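Embroidered bath sheets for a small guesthouse: am I being had?
Trade & Supplies > Linen and Laundry
January 2023

moss_and_mortar
Original poster
We run a guesthouse in Drisunley and I have been put in charge of towels, mostly through being out of the room when it was decided. The old ones have gone the texture of toast. I want bath sheets with our name on the corner, in a colour that isn't white, and I have a quote from Skitwood that works out at 781 pounds all in, delivered, embroidery included.

The embroidery is the bit I don't understand. There is a set-up charge, then a charge per towel, then something called a "thread change" which I had assumed was part of the job of doing embroidery. Is this normal?

Also, is it worth going for the heavier cloth? My other half says guests like a thick towel. My other half does not do the drying.

kettledrum
Set-up charge is normal. Somebody has to turn your logo into stitches, and you only pay it the first time, so ask them in writing whether it's kept on file. Thread change is normal if you've got more than one colour. How many colours is it?

moss_and_mortar
Original poster
Three. It's a heron, a bit of reed, and the name.

kettledrum
There's your thread change. Lose the reed.

PlainHemPlease
Lose the heron while you're at it. I've had embroidered towels in two places now and I'd never do it again. The stitching doesn't shrink and the towel does, so after a season of hot washes every corner has a little puckered badge on it like a scout who's been left out in the rain. Buy plain ones, spend the money on more towels.

Also you will be robbed. A plain towel is a towel. A towel with a heron on it is a souvenir.

ferrypath
Disagree with nearly all of that. Ours came from Fekete, name on the hem, one colour, and they've been through the wash more times than I care to think about. No puckering. If yours puckered they either used the wrong backing or stitched it too dense. We lost 3 in the whole of last year and I'm fairly sure one of those was the dog.

PlainHemPlease
On the hem is different. The hem is flat. She's talking about the corner, on the pile.

ferrypath
Then put it on the hem!

moss_and_mortar
Original poster
Nobody at Skitwood mentioned the hem. I did ask whether they could print it instead and was told yes, in the tone you'd use to a child asking for chips in a restaurant.

old_tumbler
I did contract laundry for 17 years, so some of this may be out of date, but towels haven't changed much. Printing on terry is fine for beach towels and giveaways where you want a big picture and don't mind it going soft at the edges. The pile has to be sheared on the printed side to take the ink properly, and a sheared towel dries you about as well as a curtain. For a guesthouse I'd stitch it, on the hem or the flat band if there is one, and keep the letters big enough to read. Small lettering sinks into terry and you end up with a row of fluff.

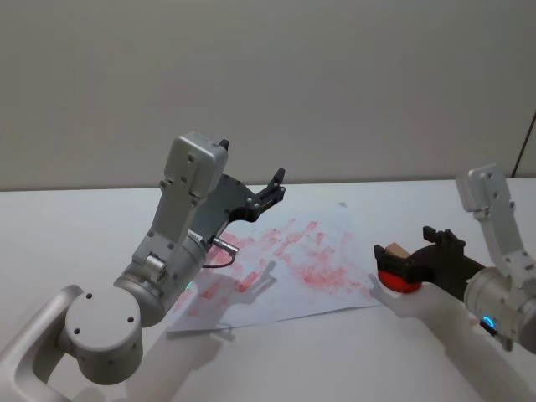

As to weight, I'd stay in the middle. The very heavy ones feel lovely in the shop and then sit in the dryer until teatime. You'll be running two loads where you used to run one, and the ones at the bottom of the pile never quite get there. Your guests will not weigh the towel. They will notice if it's damp.

Colour matters more than people think. Dark colours show fluff and every bit of toothpaste, and the whitening sort of toothpaste will take the dye out of navy in spots. Grey is forgiving. Wash whatever you buy before anyone uses it, twice for the dark ones, and leave the softener in the cupboard.

moss_and_mortar
Original poster
That is the most useful thing anyone has told me since I took on this job. Slightly alarmed about the toothpaste, I'd been leaning towards burgundy.

PlainHemPlease
Burgundy hides wine and hair dye but you'll have pink pillowcases by Easter if anyone gets careless with the sorting. Ask me how I know. White can be boiled.

kettledrum
White can be boiled but white also gets used for mascara, fake tan and bicycle chains.

millrace_b
Has anyone used Nakine? They wouldn't talk to me under 1,000 pieces, which for a place with our number of beds would see me through to the afterlife.

ferrypath
Same here. They're set up for hotels and gyms. Perfectly polite about it.

old_tumbler
One more thing, moss. Order your spares now, in the same batch. Reorder in April and the grey will be a different grey, whatever the colour card says.

moss_and_mortar
Original poster
Right. Steel grey, middle weight, name on the hem in one colour, spares in the same order. I've gone back to Skitwood for a new price and asked about keeping the set-up on file.

The heron is being discussed at home. It was my mother-in-law's drawing.

PlainHemPlease
Oh no.

kettledrum
Put it on the bath mats.

ferrypath
You can't put it on the bath mats, people stand on those.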